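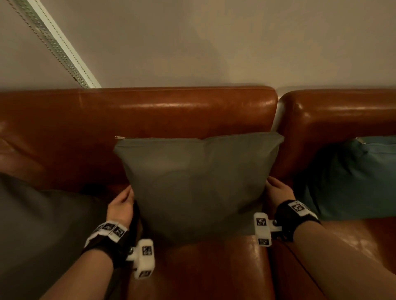
Why does the programme specify loose cushions for the leather seating when the seats already have fixed back padding?

The fixed padding is too shallow for shorter residents, who sit forward of the backrest and have no support at the lower back. A loose cushion takes up the difference and can be moved or removed by the next person. It also costs less to replace than a back panel.

Kelden shared lounges: soft furnishings progress report to Pareck
Last updated: July 2025

1. Scope

The grant covers loose cushions, washable covers and the daily resetting of seats in the shared lounges at Kelden. It doesn't cover repairs to leather, floor coverings or window dressings. The work follows the plan agreed in February, with one change to the storage of spare covers, set out in section 4.

There are 47 seating places in the programme, counting each sofa place and each armchair separately. All have now been inspected and entered in the seating register. The order for covers came to 286, placed with Unedum in one batch so that the dye lot would be the same across all rooms. Delivery is complete. Covers with a fault in the zip were set aside and have been credited.

2. Placement

The placement rule has been simplified. In the first version staff were asked to set cushions at an angle in the corners of the sofas, in line with the room drawings. Cushions placed this way slid on the leather and were often found on the floor by midday. The rule now reads as follows.

Set the cushion square to the backrest, with the bottom edge on the seat. Keep the zip along the top where the cover is made that way. Press the filling down from the top corners until the lower edge sits on the seat without a gap. Leave the top edge as it falls.

The last instruction was added after several staff were found to be chopping the top of the cushion with the side of the hand to make a dent. This strains the seam next to the zip and has no effect on support. The practice has stopped in the two main lounges and is less common elsewhere.

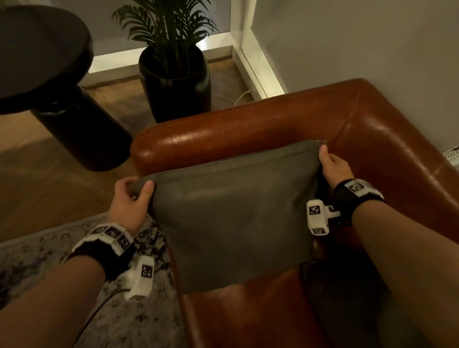
Cushion held at its top corners against the back of a brown leather armchair.

Armchairs need a slightly different setting from sofas. The seat is narrower between the arms, and a cushion pushed down too hard bows outwards in the middle. The revised sheet tells staff to lift the cushion by both top corners, let the filling settle, and lower it against the back in one movement. Mhairi Aitken has tested this on each type of armchair in the register and recommends no further change.

3. Filling and covers

The filling is the supplier's medium grade. It recovers well after use but drops towards the bottom of the cover over the course of a day, which leaves the top edge slack. The effect is greater in cushions that are never turned. A weekly turn has been added to the cleaning rota, on the same day that the leather is wiped down.

Cover fabric is grey or grey-green throughout. The matte finish was chosen for grip, as the glossy leather on the existing seats gives very little. Slipping has been reduced but not removed. A trial of a non-slip backing was carried out in one lounge and ended early when the backing left a dull patch on the seat. The patch came out with leather cream. The backing will not be used again.

Washing results are acceptable at 40 degrees. Covers that were line dried kept their size. Covers that were tumble dried shrank along the zip edge and became hard to refit. The laundry sheet has been altered and the tumble dryer setting removed from it.

4. Storage of spares

The February plan called for spare covers to be kept centrally and sent out on request. This caused delays, and cushions were being left bare or taken out of use while a cover was awaited. Each lounge now keeps its own spares in a closed cupboard, folded flat with the zip to the inside. A reserve of 10 covers remains in the linen room for use by any lounge.
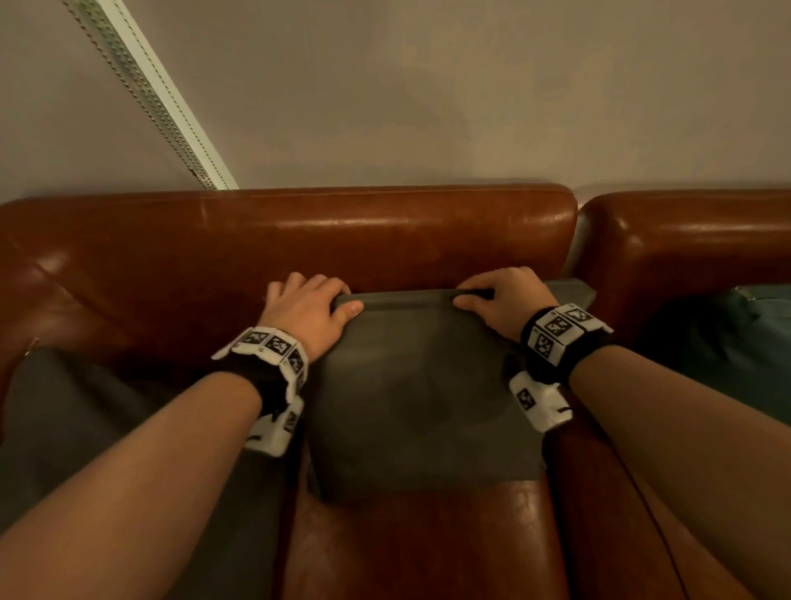 Finlay Innes asked at the last site meeting whether the local cupboards would lead to covers going missing between counts. He would prefer a signing sheet on each cupboard door and a single monthly return to the linen room. He also noted that a cover folded with the zip outwards can mark the fabric beneath it, and wanted this stated more plainly on the cupboard label.

Both points have been accepted. The signing sheet is in use and the label has been reprinted in larger type. The first monthly return matched the register apart from one cover in the garden lounge, later found inside another cover.

5. Daily reset

The reset is done once in the morning before the lounges open and once after the evening meal. It consists of clearing the seats, checking the gap behind each seat cushion, wiping any marks from the leather and replacing the loose cushions to the rule in section 2. Staff report that the seat gap is the slowest part of the job.

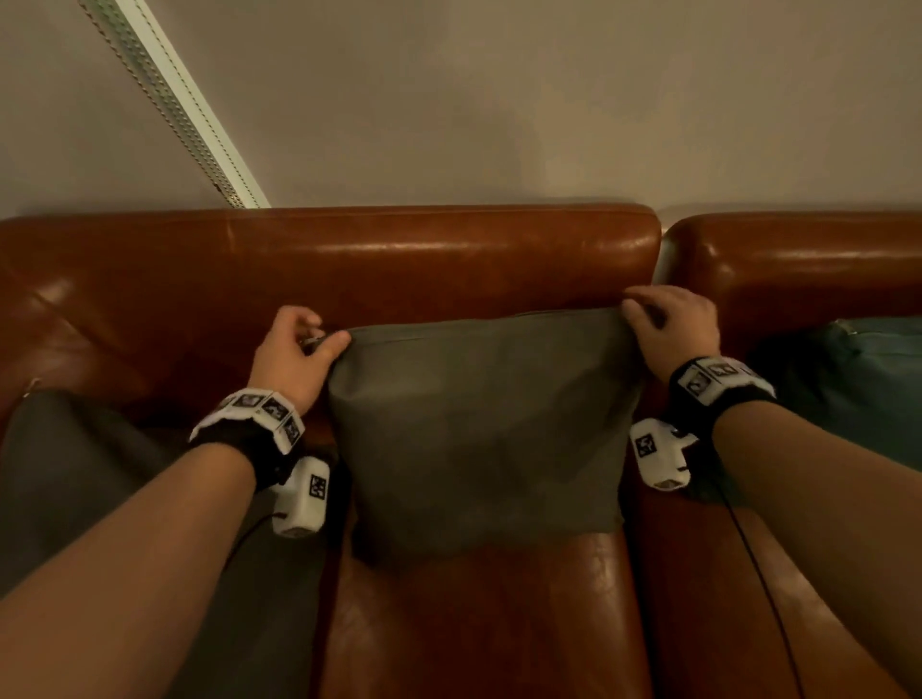 Timing sheets for the evening reset are incomplete. They were filled in well in the first weeks and then lapsed when the rota changed. The Mokoena form, which asks for a time against every seat, has been replaced with one line per room. Figures from the new form will be supplied with the next report. Until then the hours claimed under this heading are those on the rota.

6. Outstanding items

Zip pulls on the armchair covers catch on the upholstery when the cushion is set with the zip to the back. Unedum has been asked to quote for fabric pulls.

The seating register needs a column for turning dates.

Training for night staff is still to be arranged. The placement sheet has been left in the night office in the meantime, with the laundry sheet attached.

No change to the budget is requested for this period.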